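Sports Studies, second-year project report
February 17, 2020
Group: Soudabeh Yazdani, Asger Bundgaard, Ívar Overgaard

## Late goals and substitutions at Imotthorpe

Our project looked at when Imotthorpe's soccer team scores and gives up goals, and whether the timing of substitutions has anything to do with it. We picked the team because Ívar played in its youth side and could get us the match sheets. The coach, Bjartur Þorgeirsson, agreed to an interview in December.

### Method

We used the sheets from 20 league matches. For each goal we wrote down the minute, the score before it, and how many substitutes had come on by then. Soudabeh entered the data and Asger checked it against the league's own reports. Where the two disagreed on the minute, we used the referee's version. 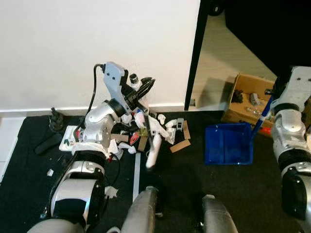

We split each match into six periods of 15 minutes. Added time was put in the period it followed, so the last period is a bit longer than the others. This makes late goals look slightly more common than they are, and we did not correct for it.

### Results

Imotthorpe gave up more goals in the last period than in any other. Most of them came when the team was level or one goal ahead. The away match at Zorinbridge is typical: Imotthorpe led until the closing minutes and lost 4-2.

The first substitution usually came late in the second half. In the home game against Dumska it came at halftime, after an injury, and the team kept a clean sheet. One match does not prove much, but Þorgeirsson brought it up himself in the interview. He told us he has a small bench and waits because he worries about finishing with ten players.

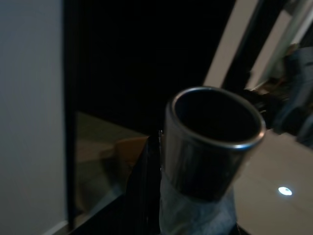 Goals scored were spread more evenly, with no clear link to substitutions.

### Problems

The sheets do not say why a player came off, so we could not separate injuries from tactical changes. Two of the sheets had no substitution times at all, and we left those matches out of that part. We also wanted to compare with Thorlacius, but their club did not send us the sheets in time.

### Further work

Ragnheiður Bisgaard, our supervisor, suggested using a full second season and adding the strength of the opponent. The spreadsheet is in the shared course folder.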